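Wendlow simulation pack, worth the licence for a two-finger gripper cell?

wradwan
Has anyone here run the Wendlow pack on their own bench yet? We have a small arm with a two-finger gripper and want to test pick routines before committing hardware time. The Dodden reseller quoted us for 6 seats, which is more than we need. Main questions are contact behaviour at the fingertips and whether the lighting can be varied per run without editing scene files by hand.

torque_ripple
Running it since December. Lighting can be varied from the config, yes. You set a range for lamp position and intensity and it draws a new value at each reset. Shadows are decent. Contact is the weak part. With default friction, small blocks creep out of the fingers during a slow lift. Raise the solver iterations and it mostly goes away, but you pay for it in speed.

kozlowski_fan
Disagree on contact. The creep comes from the fingertip collision mesh, which ships as a single convex hull. Split the tip into 2 pieces and leave the solver alone. We ran 167 lifts on the Kozłowski gripper model after that change and dropped 5.

torque_ripple
What was the block mass? I can get numbers like that with anything light.

kozlowski_fan
Default mass. I haven't tried it heavier.

torque_ripple
Then we're not measuring the same thing. Ours are set to match machined parts.

g_laskowska
Grażyna Laskowska here, I do bench setup for a training lab. We compared Wendlow with Drerelholm before buying. Drerelholm has the better contact model and a worse everything else: the importer drops joint limits without a warning, and the tabletop materials are flat colour only. If you are training anything that looks through a camera, the textured surfaces in Wendlow matter more than a bit of slip. If you only need force values, I would go the other way.

wradwan
Camera based, so that helps. Does the texture hold up close to the surface, or does it blur?

g_laskowska
It holds up at our working distance. The felt type tabletop keeps its flecks. Walls are plain unless you load your own, and I would load your own. A bare grey background is too easy and the policy leans on it.

pallet_jack
Can't say I'm sold. Support took 6 working days to answer a licence question, and the answer was a link to the manual. The seat minimum is also silly for a small shop. Ask for the single bench licence by name. It isn't on the price sheet, but they do sell it.

kozlowski_fan
Support has been fine for us, for what it's worth. Same day on a mesh problem.

wradwan
Thanks all. Took the trial on September 17, 2021 and loaded the stock tabletop scene. First notes:

- Arm and gripper import was clean, joint limits intact.
- Shadow direction follows the lamp setting in the config.
- Default finger opening is too wide for our parts. I'll change it before logging anything.
- Haven't touched the collision mesh yet. I'll try the split tip and the higher solver setting separately, same block mass for both, and post the drop counts.

Render from the trial is at the bottom of this post.

Wael Radwan

Contact the moderators | Copyright remains with individual posters | Back to top
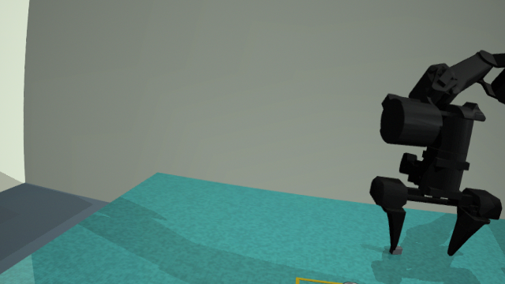

Wendlow trial, stock tabletop scene: gripper open over the turquoise surface, small grey block at the left fingertip.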